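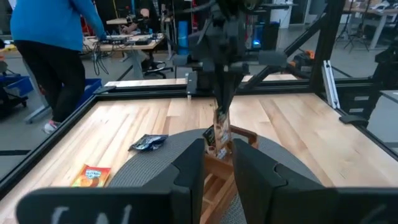 A clear bag going into the slatted crate, with an orange one and a dark blue one still on the table.

Snack Table at Mokwood -- second progress report
For Ekrem Tuncer, Trelta Small Grants
Period covered: July to October

Hello Ekrem,

Thanks for being so patient about this one. I know you wanted it before the end of September, but the second delivery hadn't come and I didn't want to write to you with half the shelves bare. We've got it all now, so here goes!

As you'll remember, Trelta gave us £2,000 to set up a help-yourself snack table for everyone who uses the building at Mokwood, and to keep it stocked through the winter. The first report was mostly me moaning about vending machines. There's much more to tell you this time.

What we've done

The table is up and being used every day. We went for pale wood on top, partly because we liked it and partly because the old grey one showed every crumb (and every mug ring). In the summer we were still tipping everything out of the delivery box into a big heap and letting people rummage, and I have to admit it looked dreadful by lunchtime. The chocolatey things went first, then the crisps, and the plain nuts sank to the bottom and stayed there until I threw them out in August.

So the big change has been boxes and trays. We've tried 3 kinds so far. There's a light slatted crate, there's a long box in a redder wood, and there's a brown tray with low dividers so that each sort of packet can have its own little section. I asked people which they preferred and got 77 replies on the slips we left out, far more than I expected for a question about snack storage. The divided tray won easily. People like being able to see what there is without digging, and several of them wrote quite long notes on the back about raisins.

The trouble with the tray is the size of the sections. The small packets go in beautifully but the bigger bags stick up and flop over the dividers, and once one has flopped the rest follow it.

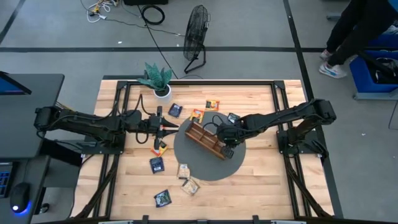
I've been having a go at different ways round that. Laying all the packets out on the table first and sorting them by size before anything goes in does help, though it takes up the whole top and you have to do it before the mid-morning rush. The other idea was to keep the tray for the small ones and put anything puffy in the slatted crate next to it. That's what we're doing at the moment, and I think it's probably the answer.

The round mat was a late addition. I bought it because the boxes were sliding about on the wood, and it's cheered the place up no end. The plant came out of the upstairs corridor and didn't cost us a penny.
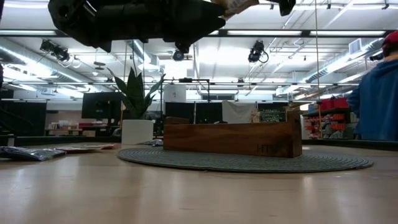 The long box on its round mat, next to the snake plant.

The long box looks the smartest of the lot, if you ask me, but it's tall at the front and you can't see what's in it from a chair. A couple of people have said the same. I'd like to keep it for spares -- it holds plenty -- and have the tray out for the day's packets.

What we've spent

I've put the receipts in the usual envelope. Most of the money has gone on the snacks themselves, which come from Bondia in mixed cartons. They were slow in September but they've been very nice about it, and they swapped the squashed packets without any fuss. The boxes and the mat came in a little under what I'd put in the plan. I'd like to move that bit of money over to stock, if you're happy with that. Could you let me know by email, so I've got it in writing?

What's gone less well

Wrappers, mainly. Empty ones get left on the table beside the full ones, and it's a nuisance picking through them. We've got a small bin on order. The sign-up sheet for refilling (we call it the Pal list, as you do it with a pal) had a good start and then went very quiet over the holidays. I've got 2 pairs signed up again from this month and I need at least one more for the late afternoons.

Next

More savoury things, fewer raisins. Labels for the tray sections, once we've settled which packets live where. And I'd love you to come and see it -- mornings are best, any time after ten, when it's just been filled.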